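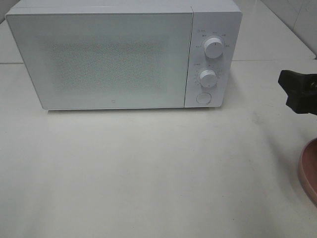
**December, notebook entry, kitchen corner**

Spent most of the morning on the microwave and not on the Colik samples, so I'm writing it up here, otherwise it'll look like I did nothing before lunch.

Background for whoever reads this later: the old one in the Starnholm break room finally quit (door latch, second time), and we've been sharing the little white one since. Two knobs and a push button, no keypad, no clock. I love it! Half the team doesn't, mainly because they can't read the labels around the top knob without bending down. Fair enough, they're tiny and gray.

Anyway, people keep saying it's slow, so I did the water test. Two identical glass beakers from the kitchen shelf (NOT the lab ones, please keep it that way), 1000 g of tap water split evenly between them, stirred, temperature taken, then full power for 2 minutes. Out, stir again, temperature again, work out the watts from the rise. First run gave me 847 W and I got very excited, then realized I'd read the starting temperature before stirring. Threw that one out. I've left the number here so I don't fool myself with it later.

Didn't get a proper second run because somebody needed to heat soup, and soup wins. Will redo it tomorrow before the coffee crowd gets in. Things to fix for next time:

- let the water sit out overnight so it starts at room temperature
- stir BEFORE the first reading (ha)
- use the stopwatch, don't trust the dial for short times
- same spot on the plate for both beakers

About the timer – on the old Ilura I had at home, anything short came out better if you turned the dial well past the mark and then brought it back. No idea if that applies to this one, but it's worth trying with the stopwatch running. If it does, I'll put a note on the cupboard door.

Cleaning: bowl of water with a good squeeze of lemon, let it steam, wait, wipe. The outside just gets a damp cloth. Please go easy around the knobs and don't spray anything straight at the panel, put it on the cloth first. Same for the counter, it's pale and shows every coffee ring.

I also started a reheating list, since I get asked. So far it's only porridge (80 percent power, stir halfway, deep bowl or you'll be wiping the ceiling of it) and leftover rice (splash of water, plate on top). Add yours underneath if you have one that works.

Still open: the Ackroyd order form wants a model number for the spare plate and I haven't looked for the label yet. It'll probably mean pulling the thing forward, so I'll do it when I wipe down the counter. Colik samples after lunch.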